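Section 4: Recording your first batch of examples

If you've made it this far, both arms are bolted down, the pendants are talking to the controller, and the Stolar recorder shows two green dots in its status bar. Good. Now comes the part I like best, when you get to show the arms what you want and let the software take notes.

I wrote this section for the table-clearing task, the one I start everybody on. One arm picks up scraps and drops them in the waste opening, and the other holds a brush for whatever can't be picked up. It needs both arms and a bit of patience, and it doesn't mind if a piece of food gets squashed. If your group is training something else, the steps are the same. Just swap in your own objects.

Plan on 60 good recordings for a first training run. You'll throw some away, so record more than that if your afternoon allows it.

4.1 Before you start

1. Cover the table with brown kraft paper and tape the sides down flat. Wrinkles catch the brush bristles, and then the whole sheet starts to travel.

2. Lay out the tape grid. I use dark blue tape because it shows up well on the paper in every camera we've tried. The squares don't have to be perfect, but don't move them once you've begun a batch.

3. Line the waste opening with a garbage bag. Leave plenty of slack at the rim and push the bag well down into the hole, so a dropped piece falls instead of sitting on top.

4. Put the fixed camera where it can see the full opening and at least one row of grid squares on every side of it. Lock the mount. Then lock it again, because I have lost a whole batch to a mount I was sure I'd locked.

5. Set both teach pendants where you can reach them without leaning over the table. I keep mine on the side desk, screens up, with the red stop buttons clear of cables and coffee.

6. Open the recorder and pick the profile called Narard Two-Arm. If it isn't on the list, go back to section 3 and import it. Please don't build one by hand, the joint order is easy to get wrong and you won't notice until training.

Caution: Nobody's hands go over the table while either arm is live. If you need to move a scrap, press pause on both pendants, wait for the drive tone to stop, and then reach in. Pausing one arm does not pause the other.

4.2 Choosing your scraps

New users tend to pick objects that are too easy. A set of identical blocks gives you lovely recordings and a model that falls apart at the first orange. Mix it up! I like to have something round that rolls, something soft that changes shape when you squeeze it, and something light and hollow that folds if you grip it in the wrong place.

Paper cones are my favorite from that last group. Grip one across the middle and it usually survives. Grip it at the rim and it collapses, slips, or ends up stuck to a finger. All of those are worth having in your recordings as long as you label them properly (see 4.5).

Note: Real food is fine for one session. Swap it out before the next one. Fruit gets slick as it warms up, and the change in grip will sneak into your data without anybody writing it down.

4.3 Recording one example

1. Place your scraps. Use the placement card that the recorder shows you, which tells you which grid squares to fill. I know it's tempting to just scatter things by hand, but people are bad at scattering. I always drop everything near the middle and to the right, and I didn't believe it until I looked at the plot.

2. Step back and release pause on both pendants.

3. Press Home on the first arm, then Home on the second. Wait for each one to settle before you go on.

4. Check that the second arm is holding the brush level, with the bristle block out over the table. If the brush has tilted in the fingers, stop and re-seat it. A tilted brush will dig into the paper halfway through a sweep.

5. Press Record. You'll hear one beep. Wait 2 seconds before you move anything, so the clip has a clean start.

6. Guide the first arm to a scrap. Come down from straight above, close the fingers, and lift before you go sideways. Dragging looks quicker, but it teaches the model to drag, and it will drag things it shouldn't.

7. Carry the scrap to the waste opening. Slow down at the edge. You want the fingers well over the bag before you open them, and you want to keep the wrist steady while you do it.

8. Open the fingers, count to one, and lift straight up.

9. Repeat for the other scraps. Take them in whatever order feels natural, and change the order from one recording to the next.

10. When the first arm has finished and is back out of the way, bring in the brush. Sweep toward the opening with short strokes, and stop each stroke before the bristles touch the bag.

11. Home both arms and press Record again to stop. Two beeps this time.

A full example should take you less than a minute once you've got the hang of it. Your first few will be a lot longer, and that's okay. Keep them in the practice folder so they don't get mixed in with the real ones.

Caution: Watch the bag. If loose plastic gets pinched in the fingers, the arm will happily pull the whole liner out of the table. Stop, open the gripper from the pendant, and tuck the bag back down before you carry on.

4.4 Small things that make recordings better

Pause a little before each grip. A short, steady hover above the scrap gives the model a clear view of what's about to happen. I don't mean a long stop, just a breath.

Don't correct too fast. If you miss a piece, back off upward and come in again the way you'd want the arm to do it by itself. Those recoveries are some of the most useful clips I have, and I wish I'd saved more of them when I was starting out.

Keep the second arm still when it's waiting. On the Šindelář grips it's easy to brush the handle with your elbow and send the arm on a tiny wander. The recorder saves that movement along with everything else, and the model will learn to fidget.

Take breaks. I stop after every 15 recordings, stretch, and drink some water. When I push past that, my motions get lazy, and I can see it in the traces the next day – the lifts get lower and the drops get earlier.

And don't tidy too much between examples. Crumbs on the paper are part of the job. I only change the paper when it tears or when the tape starts to lift at the corners.

4.5 Labeling what you recorded

Do this right after each recording, while you still remember it. The label window opens by itself after the two beeps.

1. Choose a result. "Clean" means every scrap went in the opening. "Partial" means at least one didn't. "Dropped" means something fell during the carry, even if you picked it up again afterward.

2. Tick the object types that were on the table. The list comes from your placement card, so most of the time you only have to check it.

3. Add a comment if anything odd happened. Plain words are best. "Cone folded, second try OK" tells me plenty.

4. Press Save. If you press Discard, the clip is gone for good, so please read the button before you click. (Yes, I've asked for an undo. It's planned for the October release.)

Note: Don't delete the failures. A "Dropped" clip with a good label is far more use than no clip. What hurts you is a failure labeled "Clean", and you only need a handful of those to make the arm start letting go early.

4.6 Checking the batch

When you have your set, open the Review tab and play it at high speed. I look for three things.

First, the start and end poses. They should sit nearly on top of each other in the overlay. If one is way off, somebody skipped Home.

Next, the heat map of pick locations. You want color spread over the whole reachable part of the grid. Bare patches mean the placement cards were ignored, or the arm couldn't get there comfortably. In the second case, mark those squares as out of reach in the profile so the cards stop asking for them.

Then the gripper trace. Each pick should show a clear close and a clear open. A trace that wobbles near the closed line usually means the object was slipping, so go back and see whether the label says so.

If more than 7 clips in the batch need fixing, I'd record a new batch and keep the old one for practice. Patching clips takes longer than you'd think.

4.7 Shutting down between sessions

1. Take the brush out of the second arm. Pause both arms first, then support the brush with one hand while you open the gripper with the pendant in the other.

2. Home both arms and switch off the drives.

3. Tie up the bag and put in a fresh one. Do it now, especially if you used fruit.

4. Copy the batch to the Adholm drive. Wait for the check mark before you close the recorder. Closing early leaves a batch that looks complete in the file list but won't open.

5. Write down the paper change, the tape color and any camera move in the session log. You'll want them when two batches disagree and you can't work out why.

Training from a finished batch is covered in section 5. Leave the camera mount locked until you've read it, as the first test run uses the same view.

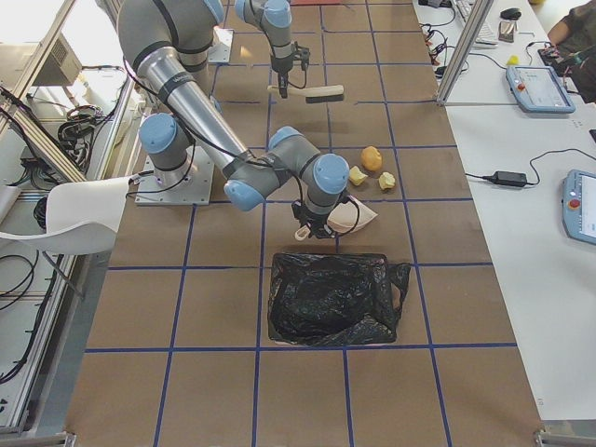
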